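## Puzzle swap is back in August

I have been looking forward to typing that since spring! 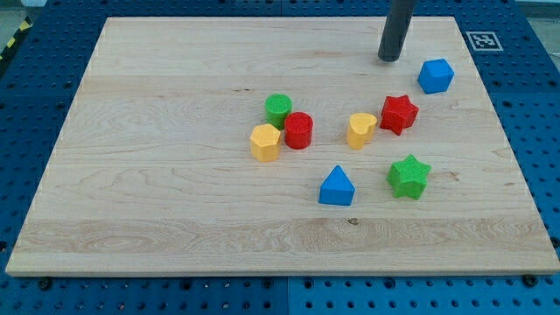
**So do you need to bring a puzzle to take one home?**

Bring one if you have one, and if your shelves are bare, come anyway and borrow. We have plenty to go around this year, mostly thanks to a very generous drop-off from the Tivcombe library, who were clearing out a back closet and called me first (I nearly drove over in my slippers).

The swap runs from 10 in the morning until 3, in the same hall on Mokoena Street, side door again. Parking in the front lot fills up early, so try the gravel one behind the bakery. Put your puzzle in a zip bag inside its box, please, and write the piece count on the lid if it has worn off. If you know a piece is missing, say so on a sticky note. I once spent most of a winter on a 3000-piece harbor and got to the end with a hole in the lighthouse, and I still think about it more than I should.

Little kids' puzzles and wooden ones go on the low tables by the windows. Anything over 1000 pieces goes up on the stage, and I'd love more of those, especially landscapes that aren't all sky! We also have 19 boxes that came in with no picture at all, just the pieces in a plain carton. I took one home to try and gave up after two evenings, but I know a few of you enjoy that kind of suffering.

Coffee is on us. If you can bake something, bring it labeled for nuts. And whoever borrowed the big felt roll-up mat last time, I would really like it back, it's the green one with Kemon stitched in the corner.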